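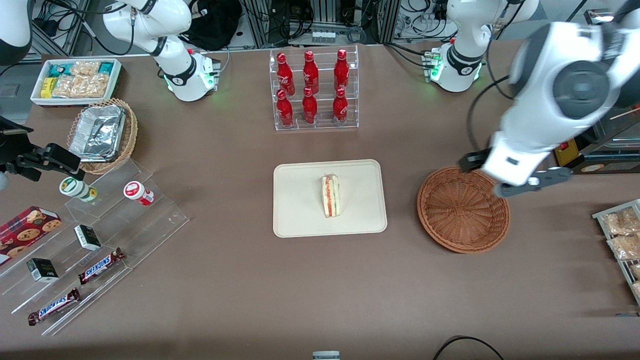
Grab-and-go tables – small counter, big choices
Wai-kit Yen, notes for the Rovemari session, 2019-08-21
40 mins incl. questions. DON'T run over again

Open: who here sells food off a table shorter than their own couch? Hands up. Keep it quick.

Who I am – one line. Setup and training at Bandoson, before that the coffee cart at Jadoon. Skip the long story about the cart.

Main point, say it early: people decide what they're buying before they get to you. Table does the selling. You're mostly taking money.

1. Height
Drinks at the back, on tiers. Two rows of three on my table, all Coke, labels out. Six bottles is plenty on show, rest go in the cooler under the counter. Clear rack so you see bottles and not rack. Red reads from across the room.
Steps for the tubs and boxes too. Stepped stand turned on the diagonal – some people hate this. I like it. Square on to the customer it looks like a staircase, turned a bit it looks like a shelf. Try both, walk round to the front and look.

2. The sandwich
Only one on the tray. Cut side showing, crust down, standing up. You want that line of red and green, thats the whole ad. Flat on its side it's just bread.
Cream tray = fine with pale bread, doesn't fight it. Somebody will ask about white plates. Also fine. No patterns.
One out means you have to refill. Yes. That's a job, give it to a person by name at the start of shift.
(ask room: how many would put out a full dozen? let them argue for a minute, no more)

3. Baskets
Round wicker, two of them. One has a foil container sitting in it with the lid on – foil by itself looks like leftovers, in a basket it looks like lunch. Cheap trick, works.
Other one empty. Leave it empty at setup! Spare space is for the thing you forgot. At Prisard we filled every inch and then the muffins came at 11 and went on a chair.
Line baskets if anything's unwrapped. Crumbs get in the weave and you'll never get them out.

4. Snack tray
Long white tray down the side. Pastries in clear bags make up most of it, wrapped stuff and one little box at the end. Clear bags matter, golden sells itself. Don't mix so much that they have to dig. Digging = broken pastries = you eating them.

5. Numbers – go fast
Jadoon in January, before and after we moved drinks to the back: 140 items a day down to front-of-table drinks, 183 after. So 43 more. Same stock, same prices. Month total 3674, no idea if that's good for your place, it was good for ours. One site only, SAY THAT.
Check slide has the right totals, old one was wrong

6. Table itself
Plain brown top, no cloth. Cloths slide, cloths stain, somebody's kid pulls one. If yours is ugly then ok, cloth, but tape it underneath.

Exercise if time – pairs, five minutes, sketch your own table on the back of the handout. Where does the hand go first? Where's the napkins?? (everyone forgets napkins)

Questions likely:
– allergens: cards, one per item, stood up not taped down
– flies: lids, covers, keep wrapped what you can
– can I do this with hot food: different talk, see me after

Handouts by the door. Take the tiers back to the van.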